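Subject: Re: [panels-list] Plullimik on the telly?

On some morning in March a subscriber wrote:

> Has everyone seen the piece saying Plullimik is being made into a
> television series? I only caught the headline and a couple of
> paragraphs before the page asked me to sign up for something. It said
> Lutden have the rights and there will be a first series next year.
>
> I have to admit my heart sank a bit. I've loved that comic since I
> was at school and I can't think how you'd film it. Half of it happens
> inside the tide clock! And after what was done to the last two or
> three books I cared about I'm inclined to leave this one alone.
>
> Can anyone who follows these things tell me whether it's real, who is
> making it, and whether I ought to reread the whole lot first? My
> copies are in my mum's loft and there's a water tank in the way.

Hello all,

It's real! I've been grinning about it since breakfast. I read the whole announcement (twice, the second time out loud to a very patient cat) and there's a good deal more in it than the headlines let on, so let me pass on what I can and you can decide how far your heart ought to sink.

First, the rights. Lutden do have them, but what they've got is an option with a script order attached. They've paid for scripts for a first series of six and they've got a broadcaster interested, and no one has said "next year" apart from the headline writer. The announcement itself says filming "would follow". Would is doing a lot of work there. I've watched enough of these go quiet to keep the bunting in the drawer, but a script order is further than the comic has ever got, and further than I thought it would get in my lifetime.

Second, who. Lutden are the people who did that odd little ghost serial set in a bus depot, the one where you never saw the ghost. I adored it. If you missed it, it went out late at night and was over before anyone had told their friends, but it had exactly the thing Plullimik needs, which is the nerve to let a room be silent for a whole minute. The book's publisher, Mujić, are down as co-producers, and I take that as a very cheering sign. Mujić kept the series in print through the years when it can't have been selling more than a handful, and they've never once let anybody redraw the covers.

Third, the story they're starting with. They're doing the Geltau chapters! So the town, the ferry strike, the two sisters and the lighthouse with the wrong number of stairs. I had expected them to begin at the beginning with the war in the harbour, because it has the big battle and looks good in a trailer. Starting in Geltau means starting with people, and you could hand episode one to somebody who has never opened a comic and they'd be fine.

About the tide clock, because I know that's what you're all worrying over. I've thought about it on and off for years, mostly on trains, and I don't believe it's unfilmable at all. People remember those pages as enormous -- wheels inside wheels, the drowned bells, all of that -- but go back and look and most of the panels are tiny. A hand on a rail. A bit of stairway. The size of the place is in the lettering and in the gaps. There are 68 pages inside the clock in the collected edition and only one of them is a full splash. You could do nearly all of it with a good set, a good sound crew and a torch.

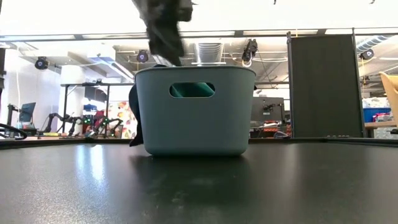
Do you need to have read the earlier volumes before you start on the Geltau chapters?

You can begin with Geltau quite happily, as the chapters stand alone and the one character who carries over is introduced again from scratch.

That said, if you can get past the water tank, do bring the lot down. The order I'd go in is Geltau first (it's volume 3 in the newer set, and split over two thinner books in the old one), then back to the harbour war, then straight on to the end. I did it that way by accident the first time as the library only had the middle, and I've always been glad. The war hits much harder when you already know who the ferrywoman turns into.

If your copies turn out to be damp, or your mum has been generous to a jumble sale, Mujić are bringing out a single fat paperback of the whole run. 600 pages, black and white apart from the dream sections, which keep their blue. The older collected edition printed the blue as grey and it made a nonsense of the scene with the letters, so I'm giddy about this one. They're also doing 100 signed hardbacks through the shop in the arcade, and I expect those to be gone before most of us have found our glasses. I'm not going to queue. (I am absolutely going to queue.)

A few bits and bobs from the announcement that haven't made it into the news pieces:

- The sisters are being written as older than in the comic, late forties or so. I was cross for ten minutes and then decided it's better. It makes the business with the house make sense.

- There's to be no voice-over. Good! I know the captions are beloved but they are mostly jokes about what you're looking at, and you can't read a joke like that aloud.

- The music isn't settled. Somebody please send them the ferry song. There's a version with the tune written out in the back of the old fanzine, and I think more than one person on this list has a copy.

- Nothing at all on casting. I've seen a list going round with some very famous faces on it and as far as I can tell it was made up by a person on a forum who likes making lists.

The one thing that does bother me is the length. Six episodes for Geltau sounds generous until you remember that the strike alone takes up a third of it, and the strike is where a nervous producer would start cutting. Take out the meetings in the chapel and you've a nice mystery about a lighthouse, and I'd watch that, but I wouldn't love it. If they show the tea urn breaking down I'll know we are in safe hands.

As for the books that were spoilt for you, I do sympathise. I still haven't forgiven the film with the talking satchel. But the comic stays on the shelf whatever happens, and a few thousand people who'd never heard of it might go and look. Our branch library told me their set hadn't been out in years, and when I went in yesterday teatime every volume was on loan and there was a waiting list.

Would anyone like to do a reread together, a chapter a fortnight or thereabouts? I'm happy to post a few thoughts to get things going and then be argued with. I'd start at the ferry timetable page, which has at least one joke in it that I only got last winter. Reply to the list if you're up for it, and say which edition you've got so we can sort out the page numbers -- the old and new ones don't match after the second chapter.

Right, the cat wants feeding.

Cheers,
your usual ferry bore

_______________________________________________
panels-list mailing list
To leave the list, send a message with "leave" in the subject line
Please trim your quotes when replying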